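Notebook, gripper bench, July
Slip fault on soft goods, hand-held unit 2

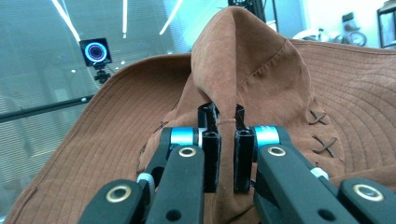
Bucket hat, crown pinch, held between the fingers.

9:20. Picking up from yesterday's note. The fault is that the fingers report a good grip on fabric and then let the item creep out. On rigid parts we never see it. Arnout Goossens found it first on the Fesau job, with knit caps, and put it down to the fabric. I don't think that covers it any more. The brushed hat does it too and that cloth has plenty of bite.

Method today: pinch the crown at the peak, lift, hold for 20 seconds, log the finger gap the whole time. Hang nothing on it. Same hat throughout so the numbers compare.

First run of 28 lifts: bad. Almost 20 of them drifted, two dropped outright. The log says "closed, holding" right through both drops. That is the part I care about. A dropped hat costs nothing, but the Borbridge cell uses the same hold flag to release the arm for a fast move, and people load that cell by hand.

10:45. Took the unit off and checked the obvious. Pivots free, no play I can feel in the links. Inner faces of the fingers are scuffed, lightly. Swapped in the spare pair and repeated ten lifts. A little better, still drifts. So wear is in it somewhere but isn't the cause. Put the old fingers back on so I'm only changing one thing.

11:30. Found something in the config. Hold threshold is set to 700 counts, which is the value from the Randomico bracket trials in spring. On a bracket the fingers stop dead and the reading means contact. With a fold of fabric in the gap the motor load goes over 700 while the cloth is still compressing, the flag goes high, and the controller backs the current down to hold level. Cloth relaxes, grip goes with it. The flag never gets looked at again after that.

Two faults then, really:
a) threshold wrong for soft items
b) hold flag latches and is not rechecked

(a) is ours to fix with a soft-goods profile. (b) is in the Sarpong controller code and needs to go back to them. I would not ship (a) without (b), it would just make the drops rarer and harder to catch.

13:15. Quick hack: delayed the current step-down and polled the gap during hold. Ran the lifts again. Drift still shows on some, but now the flag falls when it does – no silent drops this run. Not calling it fixed. Folds land differently each time I pinch the hat and I haven't tried it pinched over the brim stitching or on the laced side, where it's thicker.

Fast move disabled on the Borbridge cell as of 13:40, tag on the panel. Leave it off until (b) is closed. Told Arnout by phone, he agrees.

To do
– write up (b) for Sarpong, attach logs from both drops
– brim and lace pinches, same hold time
– ask Fesau for a few of the knit caps back
– find out who else copied the bracket config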